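Hongate Gallery: Keys and Small Items

Sorting session at the Flelmont unit, Sunday. Small items are picked up one at a time and put back in their set places. Keyrings are handled by the ring or the tag – either is acceptable. The Tanlow list allows 60 items per session and 9 per tray.

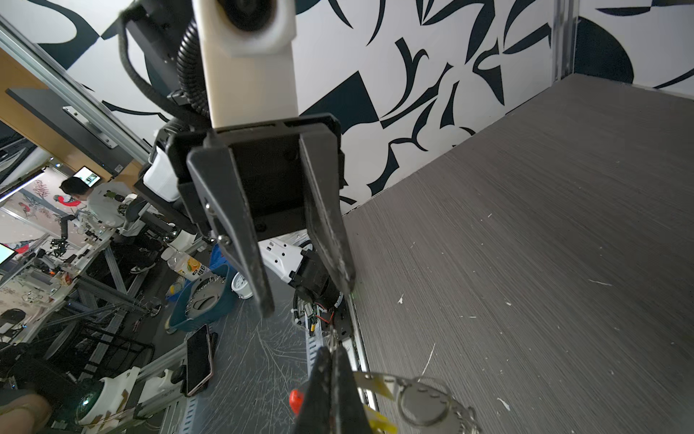

Tags are checked against the Jafarzadeh register before anything is returned to the key cabinet. Untagged rings go on the lower hook – three days, then the spares tin.

Next set: drawer contents, February.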